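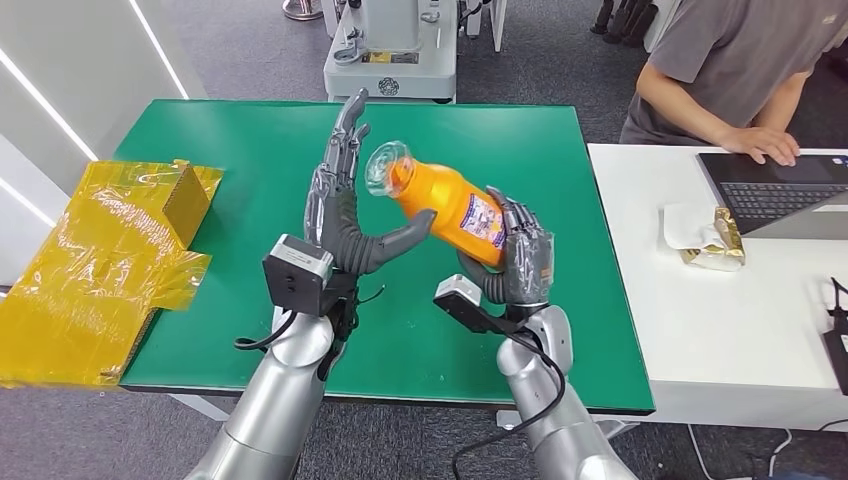

Two hands, one bottle, and the thumb that started all the paperwork.

The Handover Fault: a gallery

Bruritico workshop, August. Words by Wendelin Hubmann.

We had planned to use this page for something more cheerful. The bottle handover was meant to be the easy part of the Irkano trials, the bit we would get out of the way before lunch so that we could move on to jars. It ended up taking most of the month, and it produced a fault report longer than the manual for the hands.

Visitors kept asking what had gone wrong, and Wiroj Siriwan got tired of drawing it on the backs of envelopes. So this is the long answer, with the one picture from that stretch that I still like looking at. Those of you who only came for the robot can stop at the caption.

The job

One hand holds the bottle low down. The other comes in at the neck end, closes, and tells the first hand it has got it. The first hand lets go. A child of three can do this, usually with somebody else's drink.

The orange bottle is a good test piece. It is smooth, the clear cap is wider than you would like, and at a slant it gives the receiving hand an awkward thing to aim for. I will also say that orange on a green table is very easy to find, a quality we came to value once it started leaving the table.

What went wrong

The right hand let go early. It did so with great confidence and no warning, and the log said the handover had been completed. According to the log we had a perfect record. According to the carpet we did not.

We counted 11 drops before we stopped the runs, which is 11 more than the log has ever admitted to. The first two we put down to bad luck. The third we put down to Wiroj, who had been standing nearest.

The cause, when we found it, was dull. The receiving hand is supposed to report a grip when the thumb and at least one finger are both pushing back. After the update we had put in at the start of the month, the thumb alone was enough. It only had to brush the bottle, and the message went out: got it, thanks, you can let go now. Most of the time the fingers arrived a moment later and everything looked fine. Now and then they did not, and we went looking under the furniture.

In other words the left hand was telling a small lie and the right hand was believing it. I have worked in offices like that.

The part we took seriously

A plastic bottle on a carpet is a nuisance. What bothered us more was what the arm did afterwards. Believing it was holding something, the left arm carried on to the place where it was meant to put it down, at the normal carrying speed. On one run Wiroj had already reached in to pick up the bottle. The wrist went past his sleeve. It did not touch him, and he made a remark that I have left out of the report.

He should not have reached in, and he wrote as much himself. But the arm should not have been moving either, and I would sooner fix the arm than rely on the good sense of people who have just watched something fall over. We filed it as a near miss, stopped all two-handed work and wrote to Boonchu, who look after the hand software for us. They replied within the day and were very decent about it, considering the tone of my second message.

What we changed

The thumb no longer gets a vote on its own. Both hands now have to agree that the load has moved from one to the other, and they have to go on agreeing for 900 milliseconds before anything is released. It looks painfully slow. You find yourself wanting to say "go on, then" – and several people have.

If the receiving hand loses the bottle, both arms stop where they are and stay stopped until a person clears the fault at the laptop. The old behaviour, which was to press on regardless, has been taken out completely.

There is also a new rule about reaching over the table. Arms stopped and fault cleared first, then hands in. It is printed and stuck up by the door in quite large letters, and Wiroj chose the size.

Where we are now

The handovers are running again, slowly. More than once since then the arms have frozen for no good reason with the bottle held between them, and we have had to go through the whole reset to be told that all was well. I can live with that. The log and the carpet now give the same account of events.

The jars are next. Molia have offered to lend us some glass ones, and we have asked if they do them in plastic.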